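**Best white for a north-facing box room?**

We're in Garkby and our box room gets no sun at all. I've tried 7 testers and they all look like dishwater! Do I just go brilliant white?

**Reply 1**

Don't! Ours went blue by October. Get a warm white with a bit of yellow in it.

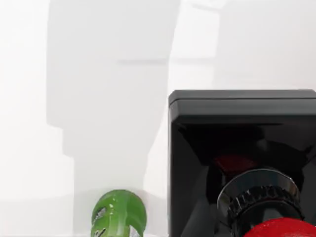 I'd sort your lamp before buying more paint (I did our Atdale hallway twice, so learn from me). Even a bright white goes pale grey wherever a shadow falls on it, and a big soft-edged one like that can take over most of a wall. Move the light about, then look at your testers again.

**Reply 2**

magnolia. always magnolia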